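Idow Tabletop Sorting: README

Version 2, last edited 24/01/2026
Maintained by Folasade Haruna. Complaints to the same address.

What is in the folder

Idow is a collection of 68 short recordings of plastic cutlery being put away. Spoons go with spoons, forks go with forks, knives go with knives. If you have ever shared a kitchen with other adults you will know this is harder than it sounds, and if you have shared one with my family you will know it is impossible. The tabletop version has the advantage that the caddy can't be moved to a different cupboard overnight.

Everything happens on one gray mat with a white grid, pushed up against a plain white wall. The caddy is orange. I would like to say the color was chosen after careful study, but the other one in the shop was beige and I have my limits.

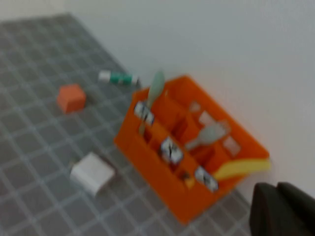 The folders are named after the room they were meant for in the original plan: Kuswood for dining, Toom for kitchen, Skillis for everything left over. The plan was dropped in October and the names stayed. Kuswood and Toom now hold the same kind of recording. Skillis holds 19 recordings and is where you should look if you like your table untidy.

Each recording has a plain text note with the same name. The note has four lines:

start: what was on the mat and what was already in the caddy
goal: which piece should end up in which compartment
end: where things were when the recording stopped
remarks: usually blank, occasionally bitter

Sorting rules

A piece counts as put away when it is in the right compartment and will stay there if you let go of it. Leaning is allowed. Handle up or handle down are both allowed. This second point took up more of the winter than I care to admit. In version 1, a fork had to go in handle down, tines up, and a spoon had to go in whichever way the person writing the note did it at home. We did not all grow up in the same home.

The compartments are labeled in Chinese: 勺 for spoon, 叉 for fork, and so on along the front. The notes use the English words. If you relabel the caddy for your own use, keep the order, or the goal lines will stop making sense and you will write to me about it. 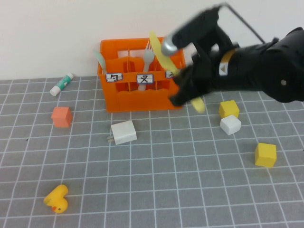 Handle up is the only civilized way to store a fork, and a rule that permits both is no rule at all, according to a reader of version 1 whose message ran to several screens. Anyone reaching into a caddy in a hurry gets a palm full of tines. The same reader went on to say that knives deserve a compartment of their own at the far end, away from children, and on that point we had no quarrel.

I have left both directions in. The notes record which way up a piece went whenever somebody remembered to write it down. If you want a strict handle-up subset, read the end lines and make one. It won't be large.

Clutter

Real tables have things on them. Mine has mail, a stapler and a mug I am pretending is clean. So the rules allow for bystanders, meaning anything on the mat that isn't cutlery and has no business in the caddy. Wooden cubes, a glue stick, a power adapter and a rubber duck have all served. They are listed on the start line under "other," in no order, and they should be left where they are.
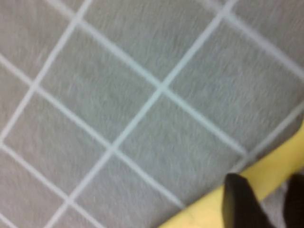 Positions are given in words, and the words are loose. "Near the wall" means the back of the mat, "near you" means the front, and "middle" covers a scandalous amount of ground. I did consider numbering the squares. The white lines cross at tidy corners and make a perfectly good set of addresses, and a more patient person would have used them. I got as far as 12 squares before losing my place, and the words went back in.

Known problems

Color words are inconsistent. The spoon is "mint" in some notes, "green" in others and "that hospital color" in one. They all mean the same spoon.

"Gray" on its own is no help at all, with a gray mat and a gray fork in the same recording. Read the whole line before deciding which one is meant.
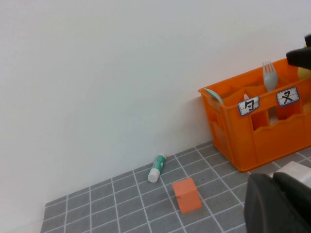

Two start lines in Toom say the caddy is empty when it isn't. I know which ones and will fix them in the next version, along with the typo "sppon," which has been copied faithfully from note to note like a family recipe.

A few end lines say only "fine." I have asked what was fine. Replies pending.

Changes since version 1

Dropped the handle-down rule, see above.
Merged "soup spoon" and "spoon."
Renamed "junk" to "other" after a protest on behalf of the duck.
Removed the file called final_final_notes, which was neither.

Using it

Take what you want for teaching, research or settling arguments at home. Please mention Idow and the version number. Corrections to the notes are welcome if they quote the line they are correcting. Opinions on forks can go in the remarks field of your own copy.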